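In praise of the town siren

Every first-of-the-month at noon, the siren on top of the old creamery in Letness goes off, and every month somebody writes to the town page asking us to get rid of it. It scares the dog. It wakes the baby. We all have phones now, so what is it for?

I love that siren! I want to keep it, and if anyone at town hall is reading, I would happily take a second one out by the ball fields.

Let me tell you about February. The ice came in overnight and by 3 in the morning the power was out on both sides of the river. My phone had maybe a quarter of a charge and no bars at all (the tower up on Neltero Hill runs on a backup battery, and I can now tell you how long that lasts, which is not long). Letness has 1,348 people in it, and I would bet most of us were lying in the dark holding a phone that couldn't tell us a thing. Then the siren went. Three long blasts, which around here means go to the school gym if you need heat. I knew it, my kids knew it, and the man across the street, who has never owned a cell phone and never will, knew it too. He was out scraping his steps before I had found my boots.

When I got to the gym there were already cots up and a big pot of soup going on a camp stove by the door. I've lived here a long time and I had never talked to so many of my neighbors in one night.
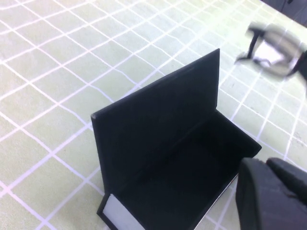

Now, I like gadgets. I had the Plirby alert app on my phone before most people in town had heard of it, and on a normal day it's great. It told me about the boil-water notice while I was standing in the grocery store, right next to the bottled water. But an app needs a charged phone, a working tower, and a person who remembered to leave the sound on. The siren needs a person with a key and a generator that gets tested. I like having both, and I really don't see why we keep talking as if we had to pick.

Abilio Vidal wrote a thoughtful letter arguing that the repair money should go to more text alerts, and he makes a fair point about folks who are hard of hearing. He's right that a siren does nothing for them. I'd add porch lights and door knocking to the list, and I'd put my own name down for Kim Street, both sides. It's about 100 doors if you count the apartments over the hardware store, and two of us could do it in an evening.

What gets me excited is how little any of this costs us. A siren is loud and a bit ugly and it works on everybody at the same moment. You don't sign up or update it. The little kids learn the blasts in first grade, with a song, and I have heard grown men hum that song under their breath while they counted.

So please, before the vote, stand outside at noon on the next test day and listen to the whole thing. Bring the dog in first if you need to. Then go home and find out where your flashlight is.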